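I started Cillon because I kept writing long messages to my friends about cartoons and they (very gently) suggested I put them somewhere else. These are the things readers write in about most often.

## What do you review here?

Animated features, mostly the kind made for grown-ups or for anyone patient enough. I'll do a short film now and then if I can't stop thinking about it. I don't cover series. I tried once, fell four episodes behind in the first month and felt guilty about it until February.

## How does the rating work?

Everything gets a score out of 10. I know, I know, numbers are silly, but when I took them away people wrote in asking for them back! A 4 from me is a movie I finished and won't put on again. Anything at 7 or up I'd happily pay for a second time. I've only given out three perfect tens, and one of those I'd probably take back if I were braver.

## Do you watch everything more than once?

I try to. First time through I take no notes at all, I just sit there with my snack like a normal person. Second time I have the notebook out and I'm pausing constantly, so please don't watch with me on the second night. If I only got to see something once, at a festival or on a borrowed link, I say so at the top of the review.

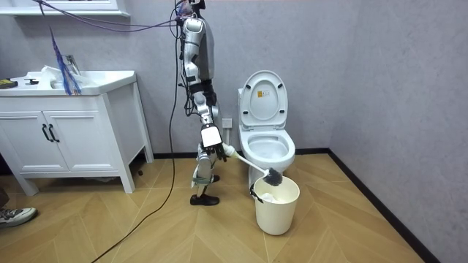
## Why do you care so much about how characters stand?

Character animation is what I love most, and a good animator can tell you who somebody is before they've said a word. It's in the shoulders and the hands, and in what a body does while it's waiting. Take the robot up there by the toilet: one arm straight down from the shoulder, a tiny bend at the elbow, brush held in the gripper. If that were a drawing I'd already be making up a whole personality for it, and I'd want to know how the animator planned to get it moving. That's pretty much how I watch everything, and it's why I'll go on for two paragraphs about a walk cycle and give the plot one line.

## You were really hard on *Oto*. Do you regret it?

A little bit! I gave it a 4 and I've had more mail about that than about anything else on the site. The backgrounds are lovely, and the rainy market sequence is as good as people say. My trouble was with the middle half hour, where everyone stands in a kitchen explaining their feelings to each other and nobody's face moves much. I did go back to it last winter and liked the ending better. The score stays where it is, but I added a note.

## Subtitles or dub?

Subtitles for me, though I don't think you're a bad person if you pick the dub. With a really busy movie I'll sometimes do one of each so I can look at the drawings without reading over them. If the dub is the only version I've seen, it'll say so in the review.

## Where do you see the older stuff?

The Fukuda, when I can. It's a little repertory theater with terrible seats and wonderful prints, and they run an animation matinee at 3 that I'd crawl to. At home I have an elderly Estex projector and a bare wall. The colors lean a bit green, so I never review color work from that setup alone.

## Can I send you my film?

Please do! Send a link that doesn't expire overnight, tell me the running time, and let me know if it's finished or still a work in progress. I can't promise a review. If I don't connect with a student film I just won't write about it, I'd feel awful otherwise.
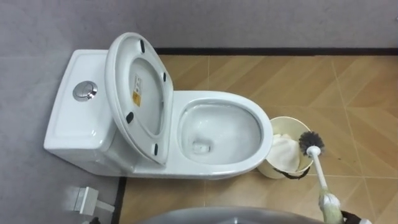
## Can I quote your reviews?

Sure, a couple of sentences with a link back is great. Please don't trim "gorgeous but exhausting" down to "gorgeous." Someone did that on a poster and I'm still a tiny bit sore.

## How long are the reviews, and will you ever write shorter ones?

I aim for 800 words and then I get excited. The longest one so far hit 3500, and yes, it was mostly about hair. There's a short version in bold at the top of every post now, so you can read that and get on with your evening.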